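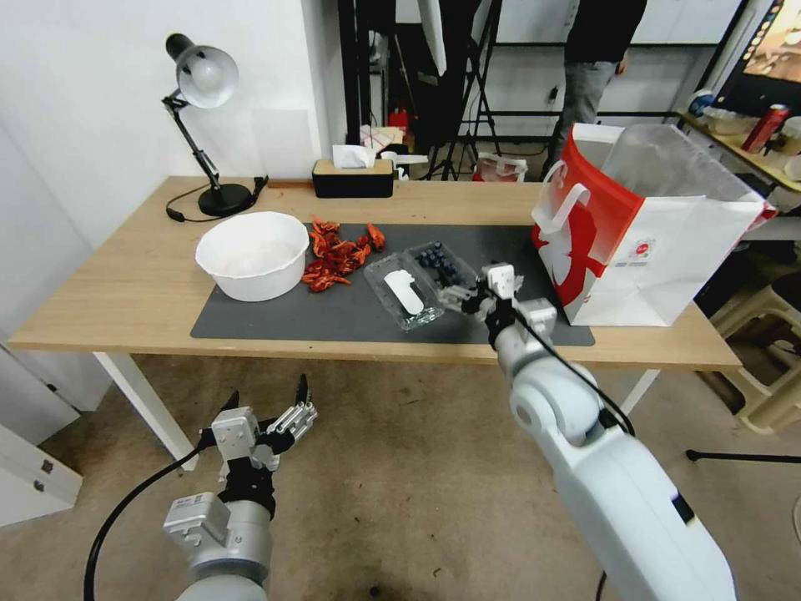 Kitchen tips from the robot club

Our club has spent the term teaching Jornon to put shopping away, and we have learned more about kitchens than we did about robots. Some of it may be useful to people with ordinary hands.

Put a dark mat down first. Pale bowls show up against it, things skid less, and it shakes out over the bin. Ours cost 11 pounds and has outlived two sets of fingers.

Leave blueberries in their clear box until you want them. Wash them only then, and lift the box from underneath – squeezing the sides pops the lid, as Jornon has shown us at length.

Dried chillies should be moved by the handful, never by the pinch. Safta Enache, who runs our Sunday sessions, snips hers with scissors over a wide bowl and then keeps her fingers well away from her eyes. Jornon has the advantage of her there.

Stand the paper bag at the end of the table and empty it completely before you start tidying. We once got through 44 practice runs with a lemon still at the bottom.

Angle the lamp away from shiny packaging. Glare bothers cameras, and it does nothing for reading the use-by date either.

The club's next open session is in December. Bring a tea towel.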